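Notebook - Dallness workshop
January 8, 2026
Glue-up tests, cont.

Picked up the hide glue tests where we left them in December. The second batch of beech strips had been sitting on the rack over the break with the window vent open, so I weighed them before doing anything else. They had lost a little moisture against the last reading in the book. Not enough to throw them out. I marked the batch with a pencil V on the end grain so we can tell it apart later if the results look odd.

Glue is the Kvaran pearl glue from the new sack, soaked overnight in cold water, then into the pot. The old sack is finished except for dust at the bottom, and I'm keeping that back in a jar in case we want to compare. The new pearls are darker and take up water more slowly. At the usual soaking time there were still hard centers in a few of them. Left it another hour and they were fine.

Pot held steady once it came up. The thermostat overshoots on the first heating and then settles, same as before. Write this down on the pot itself, because whoever uses it next will see the needle climb and turn it down too far. I did the same thing last month and lost a morning.

Strips glued in pairs, long grain to long grain, 18 pairs in all. Split as follows:

6 pairs, strips at room temperature, no warming
6 pairs, strips warmed on the radiator shelf
6 pairs, warmed and sized with thin glue first

Clamped each pair as soon as it was brushed. The cold strips were a nuisance. The glue started to gel on the brush side before I had the second strip down, and on two of the pairs I could feel it drag when I slid them into line. I have marked those two with a cross. If they fail early, the crosses are the reason and they shouldn't be averaged in with the rest.
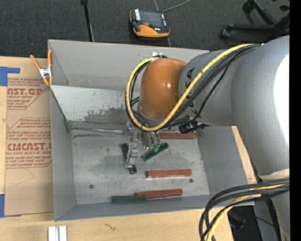 The warmed strips went together well. Squeeze-out was even along both edges and came off clean with a damp rag. The sized ones took longer, as expected, and the second coat sat on top of the first a bit more than I would like. Next time thin the size further. Nanna Eyvindsson's note from the fall says to let the size go tacky and no more, and I think I let mine go past that on the last few.

First load test was on the older pairs from December, the ones glued with the old sack. Same lever rig, weights added by hand to the hanger, 10 cm overhang. The best pair let go at 1,380 newtons at the joint, and it took wood with it along most of the length. The worst one opened cleanly down the glue line with hardly any fiber pulled. Looked at it under the lens and the glue is glassy and full of small bubbles. That would be the pot being stirred too hard, or the brush.

The rig itself needs attention. The pin at the pivot has worn a groove and the lever now sits a little low on the left. Shimmed it with a bit of brass for today. A proper bushing would be better. I wrote to the supplier in Cerkport for one and haven't heard back.

Also, the hook on the hanger scrapes the bench leg when a joint fails suddenly. Put a folded blanket under it. Please leave it there.

Things I'm not sure about:

Whether the darker glue is a weaker grade or just a different drying. The sack has no grade printed on it, only the maker's name and a lot number, which I copied inside the back cover.

Whether the humidity in here matters as much as we have been assuming. The gauge by the door and the gauge on the rack disagree by 8 points. One of them is wrong. I moved the rack one next to the door one and will read both tomorrow.

New pairs stay in clamps until tomorrow, then out on the rack, spaced so the air gets round them. Don't stack them - last time the bottom ones stayed soft in the middle. Load tests on these after a full week.

Still to order: brushes (the ones with the string binding, no metal), beech, blotting paper. The pot needs a new lid knob. Cleaned it out and left it upside down on the drainer.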